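Kevora Piano Festival

The Kevora Piano Festival is a yearly run of solo piano recitals held in the river town of Kevora. Started small, in a school gym, 2 evenings only. Now fills most of a week in December. Known for long programs and for letting players pick their own repetoire.

History

First season drew about 100 people. Moved to Usico Hall after the gym roof leaked onto the keyboard. The hall seats 1,269, dry acoustic, good for Scarlatti and Haydn, less kind to late Liszt. Balcony sound is better than the stalls – most regulars go up there.

Programs

No fixed theme. Sonatas, etudes, a few transcriptions. Encores allowed but not after 11 pm, a rule from the Kong bus company timetable. One season had the same Schubert sonata on three nights running, at very different tempos; the slowest took 82 minutes with all repeats and split the audience badly. Local reviews still argue over it.

Recordings

Early seasons exist on cassette only, with heavy hiss and some wrong speeds. The Jimon label issued a selection, applause trimmed, now out of print. Later recitals were taped digitaly and are kept at the town library. Listening by request, no copies.

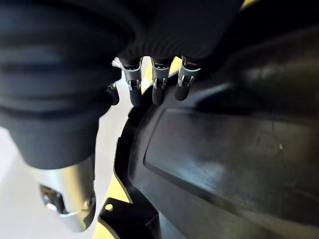
See also

Usico Hall
Jimon (record label)
List of piano festivals

Page last edited November 10, 2023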